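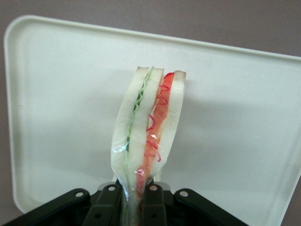
Issue 7, page 2

Plimari Wrapped Lunch Set: notes for people who want to use it

Hello, and thank you for looking in. Plimari is a collection of short pick-and-place examples, all of them with packaged food, gathered at the Ostum workshop with a person steering the arm by hand from start to finish. Liette Wong did most of the steering and I did most of the sorting afterward, so if a label looks odd to you, please write to me and leave poor Liette in peace!

What is in it

Each example has the wrist camera video, the arm and finger positions, and one plain sentence saying what the person was asked to do ("put the sandwich on the tray" and so on). We wrote the sentences the way we would say them to a friend, and we kept the different wordings. Nearly 35 hours made it into this release.

Sandwiches

These took up most of our May, and I have grown very fond of them. Bread squashes easily, and clear wrap shines in ways that can confuse a model, so we asked for a grip on the gathered neck of the wrap wherever there was one. Grips on the bread itself are kept too, under the tag "soft_body".

Known gaps

Lighting hardly changes from one session to the next. Dropped items are marked "drop" and are left out of the training split, though you can add them back with the list in the Okent folder.

Last edited 11/15/20
Hannelore Eberhard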